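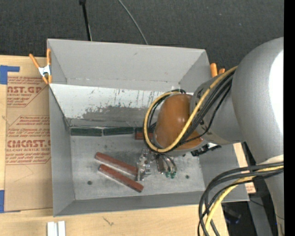
Cell notebook, Hanivby workshop
May 20, 2019
Entry: bin-picking cell, cable dress and bin reseating

The cell was taken out of service at the start of the shift for the scheduled cable inspection. The previous inspection was carried out in January, and its notes were used as the checklist.

Cable dress. The yellow cable and the black cables beside it were followed by hand from the large link to the loop at the wrist. The jacket on the yellow cable shows light rubbing at the outside of the loop. No conductor is exposed. The loop was left at its present size, as a shorter one pulled tight when the wrist was turned to its limit in the Otbridge trials. The lower bundle was checked in the same way. One tie had worked loose and was replaced. The tail was cut flush so that it cannot catch on the bin.

Bin. The bin had moved toward the back of the table by a small amount, enough that the taught corner points no longer agreed with the real corners. Both orange-handled clamps were released, the bin was returned to its marks, and the clamps were set again. The clamp pads are still serviceable. Colleagues are asked not to lift the bin by the clamps.

Sloped panel. The white panel is badly scraped along its lower half. Contact there is expected when the gripper works close to the back row, but the wear is now deep enough to be felt with a fingernail. A replacement is to be cut from acrylic sheet. The protective paper should stay on until the edges have been finished.

Gripper. Fingers cleaned and closed on the test bar. The grip was even. The mounting screws were checked against the Aguiar setting sheet and none required adjustment. The green tips were wiped and left in place.

Restart. The arm was jogged to each corner at low speed, then the Usik pick program was run with the reddish-brown bars and the green blocks. Results are as follows.

Picks attempted: 256
Picks completed: 199

This is below what the cell should achieve. Most of the misses were on pieces lying against the back edge, where the wrist slows down before it reaches the panel. Bars in the open part of the floor gave little trouble. The approach angle for the back row will be reviewed before any change is made to the grip force – the two should not be altered together.

Outstanding
Cut and fit the new panel.
Teach the rear corner points again once the panel is in.
Order a spare yellow cable.
Repeat the run at 500 picks and enter the result on the next page.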